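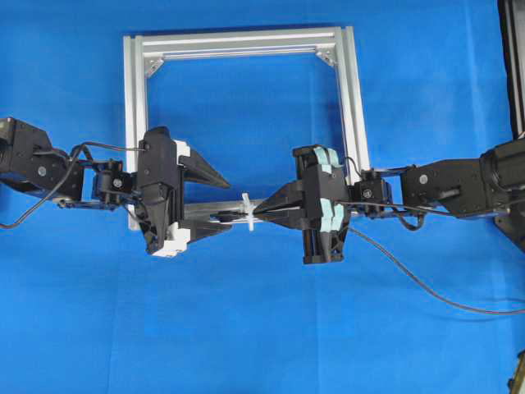 Burn Permits and Outdoor Fires: Frequently Asked Questions
Petrauskas Township Fire Company

Do I need a permit to burn in my yard?
Yes, for anything larger than a cooking or recreational fire. That covers brush piles, leaves, garden waste and fence-row clearing. The permit costs $5 and is good for one property through the end of the season.

What counts as a recreational fire?
A fire in a ring, pit or portable fireplace, burning clean, dry firewood. It has to be attended by an adult the whole time. You don't need a permit for one, but a burn ban still applies to it unless the ban notice says otherwise.

Where do I get a permit?
At the township office on Wultine Road during business hours, or at the station on drill nights after 7 p.m. Bring a photo ID and the street address of the property. Renters need a signed note from the owner.

How far does the fire have to be from my house?
Permit fires must be at least 100 feet from any building, including sheds, garages and your neighbor's buildings. If your lot is too small to meet that distance, we can't issue a permit for it. Take the brush to the yard waste site instead.

How big can the pile be?
Five feet across and five feet high. If you have more than that, burn it in batches and feed the fire as it goes down. Farm piles are handled separately — call the station and someone will come out and look at the site first.

What can't I burn?
Household trash, tires, shingles, plastic, treated or painted lumber, furniture, insulation and anything with oil on it. Poison ivy is also on the list. The smoke can put people in the hospital.
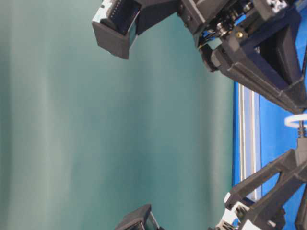
What hours can I burn?
From 8 a.m. until dusk. The fire has to be completely out by dark, with no smoke and no glowing coals. Stir the ashes, wet them down and stir them again.

Do I have to call before I light it?
Yes. Call the county non-emergency line with your permit number and address. We get several calls every spring from drivers on Flurnitz Road who see smoke and report a structure fire. If dispatch knows about your fire, they can often sort it out before the engines leave. Call again when the fire is out.

What do I need to have on hand?
A charged garden hose that reaches the pile, or a water tank, plus a shovel and a rake. A bucket by itself is not enough for a permit fire.

How do I know if there is a burn ban?
Look at the sign in front of the station or call the township office. Bans usually come in March, April and October, but they can be put on at any time. Your permit is suspended during a ban. You don't have to buy a new one afterward.

What is the fine for burning without a permit?
The first offense is $300 and the second is $600. If your fire gets away from you, you may also be billed for the response, permit or no permit.

My neighbor's smoke is coming in my windows. What can I do?
Talk to the neighbor first if you can. If the smoke keeps up or you think they are burning trash, call the non-emergency line. If the fire is spreading or close to a building, call 911.

Can I get rid of old fuel or propane cylinders at the station?
No. Zunorel Recycling takes both at its yard on the north side of the township. Please don't leave them by our bay doors.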